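3. Materiais e métodos

3.1. Área de estudo e amostragem

O trecho estudado compreende os depósitos aluvionares da margem esquerda do ribeirão Gumede, desde a confluência com o córrego Nikimen até a primeira corredeira a montante. Trata-se de uma planície estreita, na qual o cascalho diamantífero ocorre em lentes descontínuas, cobertas por areia fina e argila orgânica. A lavra é praticada por garimpeiros associados, em regime de permissão, com desmonte manual e balsas de sucção de pequeno porte. Não há registro de lavra mecanizada de maior escala nesse segmento do vale.

Foram coletadas 17 amostras de cascalho basal, todas em contato direto com o embasamento xistoso. Cada amostra corresponde a 200 litros de material in situ, medidos em recipientes calibrados antes da deslamagem. A escolha dos pontos seguiu a orientação dos próprios garimpeiros quanto à posição das lentes mais espessas, procedimento que introduz um viés reconhecido na literatura de prospecção e que se discute na seção 5. Nas cavas em que o nível freático impedia o acesso ao embasamento, a coleta foi precedida de bombeamento.

O material foi peneirado em campo, com retirada da fração superior a 16 mm, e a fração restante foi concentrada em jigue de diafragma. Os concentrados foram secos à sombra, ensacados em duplicata e lacrados na presença de um representante da associação local. O transporte até o laboratório obedeceu ao protocolo de custódia descrito por Lungu (anexo B), com pesagem na saída e na chegada. Em duas amostras verificou-se diferença de massa superior à tolerância; ambas foram mantidas no conjunto, com a devida anotação na tabela 4.

3.2. Triagem dos minerais satélites

A triagem concentrou-se em granada piropo, ilmenita magnesiana e cromita, consideradas de forma independente dos diamantes eventualmente recuperados. Cada concentrado passou por separação magnética em quatro amperagens e, em seguida, por líquido denso. Os grãos foram então examinados sob lupa binocular por dois operadores, sem comunicação entre si, e as divergências foram resolvidas por um terceiro. A concordância entre operadores foi elevada para a granada e apenas moderada para a ilmenita, cujos grãos arredondados se confundem com os de hematita especular.

A textura superficial dos grãos de piropo foi classificada segundo o grau de preservação da capa quelifítica. Grãos com capa preservada indicam transporte curto; grãos polidos ou com superfície picotada sugerem retrabalhamento em mais de um ciclo sedimentar. Essa distinção é central para a hipótese examinada — a de que parte dos diamantes do vale provém de conglomerados mais antigos, e não de um corpo kimberlítico próximo. 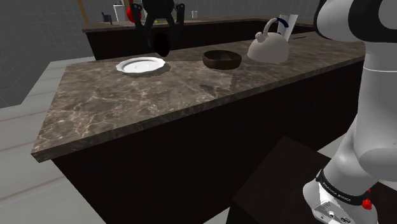

Nikimen, maio

Figura 2. Vista em computação gráfica: bancada com tampo de mármore escuro, prato branco, tigela de madeira e chaleira.

3.3. Modelagem do transporte

O transporte dos grãos foi simulado no programa Simbridge, com geometria de canal obtida por levantamento topobatimétrico de 3.000 metros de leito. Adotaram-se três cenários de vazão: estiagem, cheia ordinária e cheia excepcional. A rugosidade do fundo foi ajustada por comparação com marcas de cheia observadas nas margens, e a densidade das partículas foi fixada por espécie mineral. Os parâmetros de entrada, assim como as malhas utilizadas, encontram-se depositados no repositório Truvlow.

O modelo trata os grãos como esferas equivalentes, simplificação aceitável para a granada, porém menos adequada à ilmenita tabular e ao diamante octaédrico. Para atenuar essa limitação, aplicou-se um fator de forma derivado de ensaios de sedimentação em coluna. O aprisionamento em fendas do embasamento foi representado de maneira estatística, mediante uma probabilidade de retenção por metro percorrido, variável conforme a orientação da xistosidade em relação ao fluxo — parâmetro ao qual os resultados se mostraram particularmente sensíveis.

3.4. Tratamento dos dados de produção

Os registros de produção foram cedidos pela associação de garimpeiros e abrangem pedras declaradas para fins de certificação de origem. Foram excluídos os lotes sem indicação de cava e aqueles cuja massa total não correspondia à soma das pedras individuais. Os teores resultantes, expressos em quilates por metro cúbico, não devem ser interpretados como estimativa de recurso mineral, visto que a amostragem não atende aos requisitos dos códigos de declaração vigentes. As distribuições de tamanho das pedras são apresentadas na seção 4, separadas por cava e por posição no perfil aluvionar.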